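Talk notes: Why checks and plaids never go away
Slot: 30 minutes, leave six for questions

Slide 1. Hello and warm-up
Ask who is wearing a check today. There is always one, and usually it's the person in the front row who hasn't noticed! Say how much I love this subject and that I'll try to keep to time.
Key point: a plaid is two sets of stripes crossing. Where they overlap you get a third colour for free — that is the whole trick, and it's a lovely one. Pastels show it well, teal over lilac and peach, with white left where the bands miss each other.

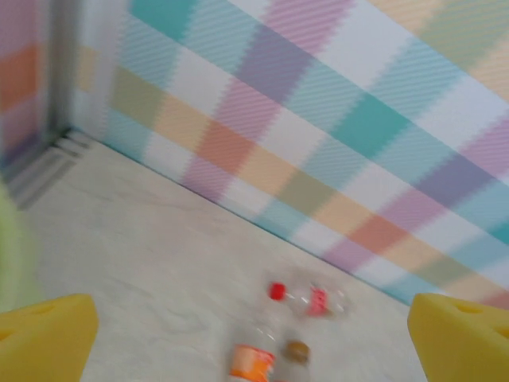 Slide 2. How the weaver gets there
Twill weave, over two and under two, stepping along by one thread each time. The step makes the diagonal line. Printed plaids copy that line with fine hatching, even on paper and card, where there's no thread at all. I find that so charming. Pass round the Lekota blanket and the Stultel gift wrap together, and let people feel one and squint at the other.

Slide 3. Scale
Same pattern, big and small. Hold up the Varkico tea towel (14 stripes across) and then the curtain sample. Ask which one feels louder. People nearly always say the curtain, even though the colours match exactly. Pause here, the room likes to argue.

Slide 4. Using it at home
Plaid on several sides of you at once is bold, and I'm all for it. Turn the squares on their points and they become diamonds, so the walls start to feel as if they're moving.
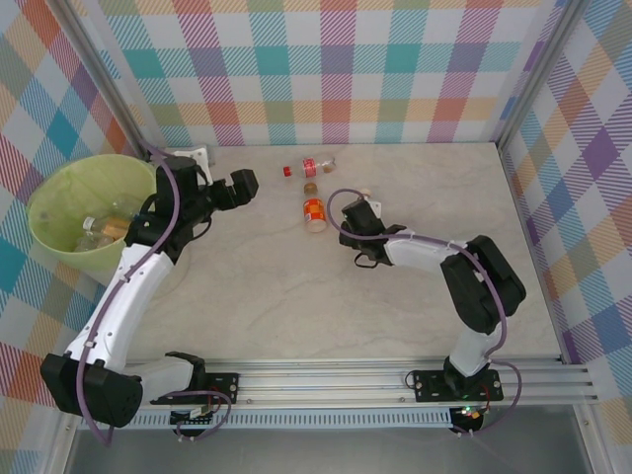 If that's too much, pick the quietest colour in the check and paint everything else with it. My own hallway began with a Pritero cushion and a tin of olive green, and I still grin when I come in. Mention that the sample book has 559 checks in it and is on the side table afterwards — please do leaf through, but keep tea well away from it.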